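Workshop tips: looking after a small arm and gripper on a bench

Posted 21/06/2019 by Elsa Hovland

Most of the advice I was given when we set up our first bench arm was bad. Some of it came from people selling things, and some from people who had never had to wipe one down. What follows is what has held up at our place in Milldale. Take it for what it's worth, and if your manual says something different, read your manual twice before you believe either of us.

Cleaning the finger pads

You do not need the special cleaner. I have tried the Namden wipes and I have tried a damp lint-free cloth, and I can't tell the pads apart afterward. Wipe along the finger, never across it, and let the pads dry with the gripper open. Skip anything with silicone in it. Furniture polish is the worst offender, and it gets onto pads from the tabletop, so keep it off the table as well.

If the pads look shiny after they've been wiped and dried, they're worn. Scuffing them with sandpaper buys you a week and makes a mess. Buy pads.

The cable at the wrist

People love cable ties. I don't. A cable strapped tight to an arm looks tidy in the showroom and then pulls on the connector every time the wrist turns. Leave a loop, and test it by hand: power down, move the wrist to both ends of its travel, and look at the plug while you do it. If the plug shifts at all, the loop is too short. If the loop can catch on your tallest item, it's too long, and no sleeve or spring clip will save you.

Arvid Sjöberg, who taught me most of this, puts a dab of paint across each connector and its socket. When the two halves of the dab stop lining up, something has backed out. I thought it was fussy. I do it now.

Checking the grip with ordinary things

Test blocks from a kit tell you how well the gripper picks up test blocks. I'd sooner have a table of mixed stuff: something small and round, something square, something sitting down inside a bin, and a drawer.
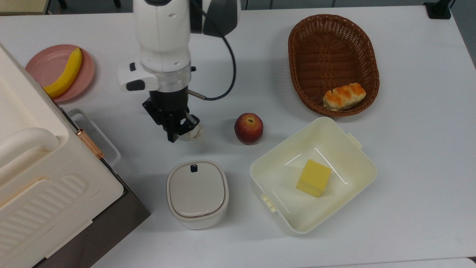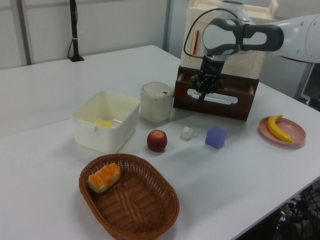 A pink plate, a toy banana, a red apple and a wicker basket with a toy roll in it.

Run the small round thing first. If the fingers aren't closing evenly, it will roll toward the lazy one, and you'll know before you've wasted a morning on the rest. Check the fasteners on the fingers before you touch any settings. I've watched people spend two days adjusting force values in software when one finger had a loose screw.

Containers are a different check. Going down into one shows you whether the height is right and whether the outside of the fingers will clear the walls. Start high and come down in small steps. Anybody who tells you their arm is "accurate out of the box" should be invited to try it with your basket and not theirs.

Drawers are hard on a gripper, and I'm not convinced by the people who say otherwise. A drawer that sticks puts a sideways load on the fingers that they weren't made for. Rub a candle stub along the runners. It costs nothing and does more than the Amer drawer glides I paid for in December, which are still in their bag, most of them.

The table counts too

If your top is made of sections, run a fingernail over the join. A lip you can barely feel is enough to tip something small. Shim the low side from underneath with card, then check it again after a few days, once the card has squashed down.

Pale tops are fine. I was told they cause all sorts of trouble with cameras, and the trouble I've had came from a lamp someone moved. Leave the lamps alone and put tape on the floor where the stands go.

Grease and other upsells

Sæther sells a yearly service with new grease in every joint. Maybe you need it. Our arm has done 78 weeks without, and the joints are as quiet as when it came, but ours lifts light things at a modest speed and yours may not. Listen to it with the room quiet, once a month, at the same slow speed. A new noise is a reason to call somebody. A date on a sticker is a sales plan.

Before you walk away

Park the arm with the gripper open and clear of the table. Power off, then wipe. Look at the loop, look at the paint dabs, and write down anything that has moved. I keep a pencil tied to the bench leg for this, the third one so far – the other two walked off.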